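Keeping a Light-Colored Leather Sofa Nice (When People Insist on Sitting on It)

I got our cream sofa secondhand from a woman named Geum-ok Yoo, who had kept it looking so good that I felt guilty loading it into the van. She sent me off with a bag of soft cloths and a lot of advice, most of which I ignored for the first winter and now follow to the letter. Several of you asked after the rug post, so here goes.

Vacuum first, wipe second. I did it the other way around for months and all I managed was to turn cracker crumbs into paste. Use the soft brush attachment and go along every seam slowly, then pull the seat forward a little with your free hand and get down into the crack at the back. That crack is where everything lives. Last time I got 46 cents, a hair clip and a library card belonging to my nephew Natanael, who had sworn up and down that he left it on the bus.

If your sofa has those tufted buttons, a clean, dry makeup brush is the best thing I've found for the dimples. The vacuum just skates over them. Swirl it around, flick the dust down onto the seat, and vacuum the seat last (yes, again!).

For wiping, I use a cloth wrung out until it hardly feels damp, and plain water. That's it for the weekly going-over. Do the tops of the headrests and the armrests even when they look clean, since hair and hands leave more on there than you'd think. Work from the top down and dry each part with a second cloth before you move along. For the leather cream I go every 3 months, a blob the size of a pea per panel, and I always try a new one underneath first. I skipped that test exactly once and there's a patch on the back that faces the wall now.

Denim is the big enemy of pale leather. My friend Tainá Xavier has a blue shadow on her sofa from one pair of new jeans, and nothing has shifted it. Wash new jeans a couple of times before they go anywhere near the good seat.

Same goes for cushions -- I love a strong color on cream, but check it before you leave it there. Rub the fabric hard with a damp white cloth, and if any color comes off, it goes on the bed instead. Felt is lovely and soft but it holds on to every bit of fluff, so I run a lint roller over both sides on Sunday evening. And move the cushion along the seat now and then. Leather fades in daylight, and if a cushion sits in one spot all summer you can end up with a darker square where it was.

Don't park the sofa right up against a radiator, either. Ours got moved across the room and the whole place looks bigger, so I'm calling that one a win.
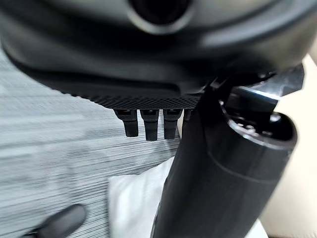
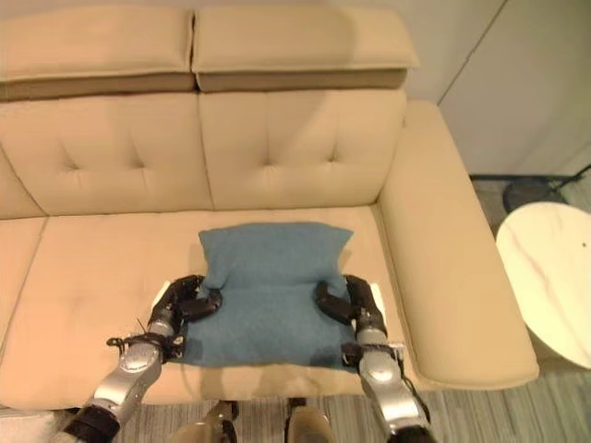

The teal felt cushion on the cream sofa, second picture.

Next up is the hall closet, if I can get the door open.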